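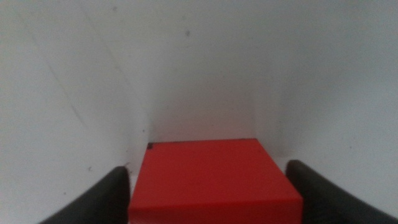 Red block in the white corner, fingers either side, not closed yet.

Corner picks: house rules for the wrist camera cell

Quick version, full one is on the Dorkum share. Read before your first run. Last changed in September by Carys Yorath, ask her if something here doesnt match the cell.

Before you start
Stop button in reach. Check it, press it, reset it.
Hair tied, sleeves up, lanyard off.
Speed limit at 50 mm/s for anything inside the walls. Do not raise it "just for one try".
Force limit at 11 N. If the controller asks you to confirm a different number, say no and find out who changed it.

Approach
1. Home the arm. Wait for the log to say homed, not just for the noise to stop.
2. Open the fingers all the way. Come down with one finger on each side of the block.
3. Stop. Look at the wrist view. You want a gap both sides. A thin one is fine, touching is not.
4. Gaps uneven? Back up, shift, come down again. Don't let the grip drag the block over, it'll go into the wall and you get a bad force reading.
5. Watch the walls too. Finger pads are wider than they look from the wrist.

Close and lift
Close slow. Pause at first contact.
Lift straight up until you're clear of the walls, then move sideways. Never both at once.
Drop it? Stop the program first, then reach in. Never the other way round.

Marks and wear
Dark spots on block corners get written down, same for specks or scuffs on the white panels. One line in the log, where and how big. Don't wipe a panel halfway through a set, the before and after won't match. Wipe between sets.
Chipped corner is OK to use as long as both side faces are flat. If a side face is damaged, swap the block.

Focus
Close up the wrist view goes soft. Normal. Judge the gap by the edge of the finger against the block color, not by fine detail. If you cant tell, count it as touching and back off.

Logging
Run name, block color, speed, force, result. Failed picks go in too, they are the ones we need. Saithong sheet, tab 2. Sets are 73 picks, if you stop early write the number you got to.

Leaving the cell
Fingers open, arm homed, power off at the box. Block back on the shelf.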